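Cindstead arm kit – first setup and teaching a pick

Updated 28 Dec 2019

Quick guide for anyone who just unboxed the Cindstead and wants it moving today. Not a full manual. The full manual is 209 pages and most of it is wiring tables.

Before you start

Clamp the base first. Table clamps, both sides, hand tight then a quarter turn more. Do not power up an unclamped arm. Keep the 300 mm keep-out strip clear behind the base – the elbow swings wider than you expect.

Plug order matters: arm to controller, controller to laptop, mains last. Wrong order and the controller boots into service mode and you get to do it all again.

Step 1. Install Ostent

Ostent is the teaching software. Get the version on the stick that comes in the box, not the one on the Tristhorpe download page, which is newer but doesnt talk to the kit firmware yet. Should be fixed in January.

Open it, pick your port, hit Connect. Light goes from amber to steady green. If it blinks, unplug the USB and try the other port.

Step 2. Home the arm

Speed slider to 10 percent. Press Home. Hand near the stop button the whole time. It goes joint by joint and takes a couple of minutes, let it finish.

If it stops halfway with a limit error, put it in free mode, push the joint back toward the middle by hand, Home again.

Step 3. Teach a pick

Free mode on. Move the arm by hand to a spot 100 mm over the object. Save point, name it "above". Down to the object, save as "grab". Back up, across, save "drop". That's the whole pick.

Use names you will recognize later. P1 P2 P3 is fine for one pick and a mess by the second object.

Run it at 10 percent with nothing on the table. Then with the object. Then faster.

Step 4. Mixed objects

Start with one block. Once that repeats, go to a tray of mixed stuff – balls, cloth, a soft toy. Cloth is the hard one. Teach the grab point lower then you think and close slow, or it slides out.

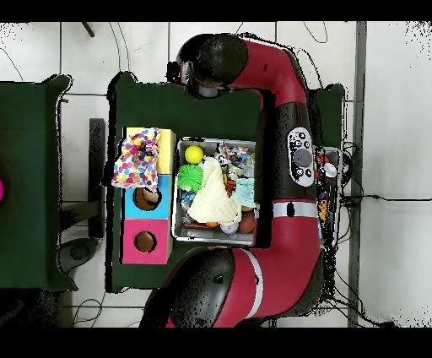 Awad Robotics Club – Kit Reviews and Guides

Cube boxes left of center, tray to the right of them, and the polka dot cloth starts out draped over the yellow box. Teach the cloth with its own set of points. Dont reuse the ones for the balls, the heights are all different.

Keep cables on the floor and away from the clamps. Check them again after every time you shift a table.

If picks drift after an hour or so, re-home. Ours needed it 2 times in one afternoon. Meifang Duan has a script that re-homes between runs, ask her for the file.

Shutting down: Park, wait for the brakes to click, then mains off. Save your points first – Ostent does not ask.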